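Subject: Re: [drokari-users] Planner settings for the block and tray task

On behalf of the Zaltik maintainers, please find below our response to the message from Celina Kaczmarczyk.

> With the December build, the planner rejects most approaches to the third block. Of 1534 simulated attempts, 974 returned a plan. Should the seed be fixed, or is the collision margin at fault?

The seed may be left as it is. We reproduced the behavior in the Halliday room and ask users to review two settings.

1. Reset state. Each episode should begin with the arm clear of all blocks and the tray empty. The planner reads block poses once, at reset, and keeps them until the next call to the perception node.

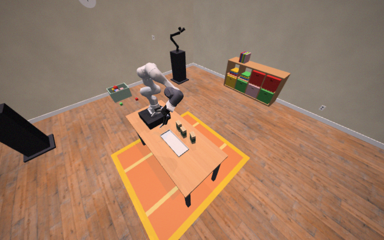
2. Collision margin. The December build applies one margin to every object, including the block to be grasped. The fingers are then reported as being in collision before they close. Please exclude the target block from the check during the final approach - the tray and the boxes must remain in it. The wrist view should be reviewed at the grasp step, with the block between the fingers.

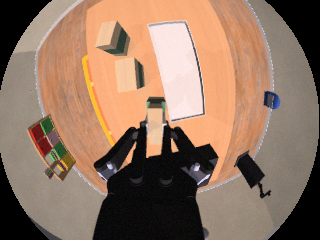
Celina Kaczmarczyk has since replied that excluding the target cleared 49 of the first 50 rejected cases she replayed, and she asks whether the exclusion will become the default.

It will be proposed for the next release, subject to a run of 1000 episodes on the Nutwood server. Logs may be sent to this list as plain text.

Zaltik maintainers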